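4.2 Hanging decisions and visitor routes at Lerora

The second case concerns the winter group show at Lerora, a municipal gallery in Lund with three connected rooms and one entrance. Seven artists took part. Most of the works were small paintings on panel, along with two floor pieces and a sound work that played in the passage between the second and third rooms. The hang was settled in December by the curator, Unnur Thoroddsen, who placed the paintings low and left wide gaps between them.

We logged 1,034 visits during the opening hours covered by the study. Of these, 695 included all three rooms. The remaining visitors turned back in the second room, usually before reaching the passage. This differs from the first case, the Irnness print show (Section 4.1), where the rooms could be entered in any order and few people skipped one completely. The total there was 1,173 visits, so the two samples are close enough in size to compare.

Wall texts had less effect than we expected. Visitors who read the introduction at the entrance did not stay longer with single works, but they were more likely to walk back to a painting they had already passed. Several said in interviews that the text had named a link between two works and they wanted to check it. The low hang was mentioned often, mostly by taller visitors, who described bending or stepping back to see the surface properly.

The order of the rooms was the main point of disagreement in the interviews. Gallery staff saw the second room as a pause before the sound work. Visitors tended to take it as the end of the show.
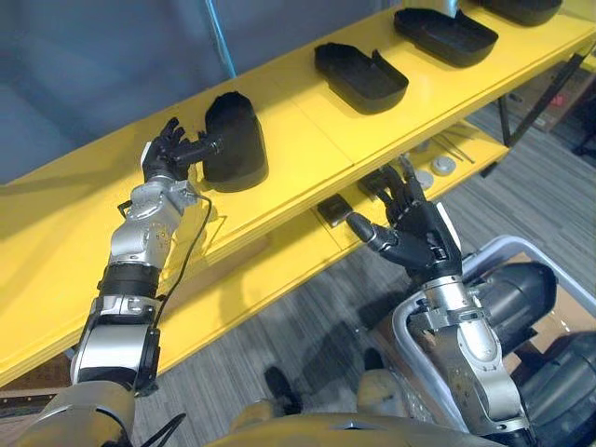
Figure 3. Two-tier yellow shelving unit with a tall black container on the upper shelf.

Mogens Stougaard objected that the second room could not work as a pause when its largest painting faced the entrance and drew people straight to the far wall. He would have moved the painting to the side and left the view into the passage open. Thoroddsen accepted that the sight line was blocked but kept the placement, as the painting needed the even light on that wall. The plan for the later showing at Odora, which has a single long room, avoids the question, and we return to it in Section 5.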